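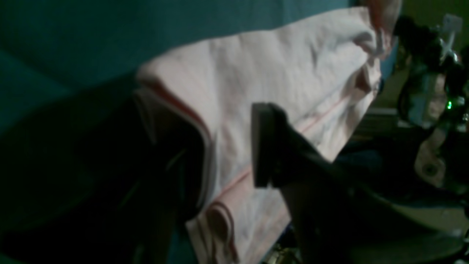
*M. Caron*

**Linen supply** is a trade in which a laundry owns towels, sheets and work clothes and rents them to other businesses. The customer pays for each clean piece or signs up for a weekly amount. The laundry picks up the used goods, washes them and brings back a matching load.

## History

In the Plarkilside district the trade grew out of hand laundries that served boarding houses near the river. Owners there began buying sheets in bulk and lending them out, which spared the boarding houses the cost of keeping a second set. The largest of these firms, Kulline, had 300 accounts at its peak. Barbershops and diners made up most of the list, and hotels came later.

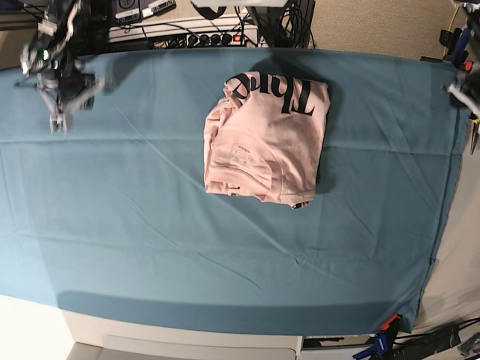

*Folded T-shirt, pale pink, with black lettering.*

## Sorting and washing

Used goods are sorted by fiber, color and soil. Kitchen towels are kept apart from bed linen. Most cotton is washed hot, and colored goods go through a cooler cycle. A standard load at the Plundville plant weighs 70 pounds.
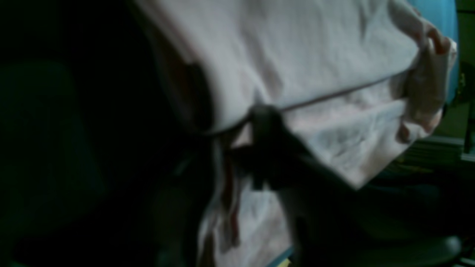 Inspection takes place between drying and folding. Workers look for thin spots, stains and torn hems, usually with a light behind the cloth. Small holes are easy to miss in rumpled fabric. With a hand closed over one end, as in the view here, the cloth can be held up and taut, and the inspector follows the seams and folded edges from one side to the other. Pieces that fail are mended, downgraded or cut into rags.

## Linen life and loss

A rented sheet is normally retired after a set number of washes. Plundville contracts let the customer swap worn pieces at no charge for six months. Missing pieces are a common source of disputes, and many contracts include a replacement fee. One widely used form sets the fee at 40 percent of the price of a new piece.
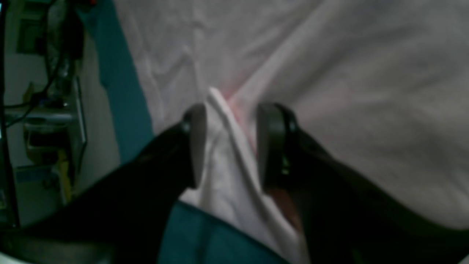

Kulline has objected that a flat percentage is unfair to the supplier, and that the fee ought to depend on the age of the missing piece. Under its own contracts, a newer towel costs more to replace than an old one.

## See also

- Diaper service
- Textile rental
- Uniform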